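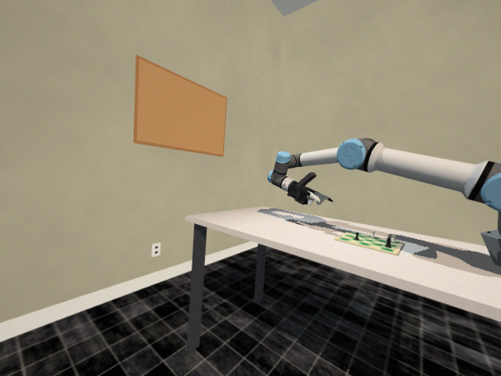

Simulated cell layout: robot arm and gripper over a chessboard on a long bench.

About Utico

Utico is an equipment planning practice for small manufacturers, laboratories and training colleges. We prepare specifications, budgets and purchasing schedules for robot cells and the fixtures that go with them. We do not sell hardware and we take no commission from those who do.

The practice was set up by Shu-fen Liu, a mechanical engineer, and Lai-ching Lau, a cost estimator. Shu-fen is responsible for reach studies, payload calculations and bench layouts. Lai-ching prepares the capital and operating budgets and manages the tender documents. Both partners sign every report.

How we work

Each engagement begins with a task list from the client: what is to be picked up, where it is to be put down, how often, and what tolerance applies. The cell is then modelled before any quotation is requested. Bench height, arm position, gripper clearance and access to power are set in the model, and the tender is written from those dimensions. Board-game layouts are used for early placement trials – the squares give a regular grid and the pieces vary in height.

Our standard planning report has 3 parts: a layout, a costed equipment schedule and a commissioning program. The schedule separates the arm from its tooling, guarding, electrical work, freight and operator training. Spare fingers and cables are listed as individual lines. Software licences are shown by year, with renewal dates, so they can be carried in the operating budget where the client's accounting policy requires it.

Planning tools

Cost records are held in Plalter, our in-house estimating database. It currently contains 3440 line items taken from closed projects, reviewed each March. Layout models are kept in a second system, Ider, which exports bench drawings in metric units only. Clients receive the native files as well as the printed set.

To date we have completed some 257 planning reports. Most are for a single arm on a fixed bench. Multi-arm cells are accepted after a scoping meeting.

Fees and enquiries

Planning reports are charged at a fixed fee, payable in 2 instalments. Travel outside the metropolitan area is charged at cost. Tender evaluation is quoted separately, as is attendance at factory acceptance tests.

Enquiries should include a floor plan, the available supply voltage and the financial year in which funds are to be committed. Our office is on the ground floor of the Chang Building, with visitor parking at the rear.

Page last reviewed May 11, 2026.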